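Spare Cables in Shared Student Houses
Bláthnaid Daly and Seul-gi Ko

Our project looked at how many leads students keep and how many they use.
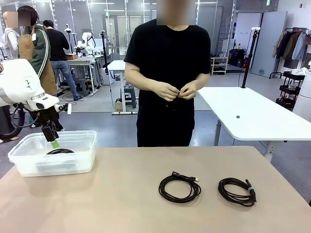
Method
We surveyed 20 houses in March. Each household sorted its leads on a Saturday and wrote down the type and when it was last used.

Results
The houses held 193 leads between them. USB leads were the most common. Only five houses labelled theirs, and two had thrown any out in the past year. Most people said they kept old ones in case a newer one broke.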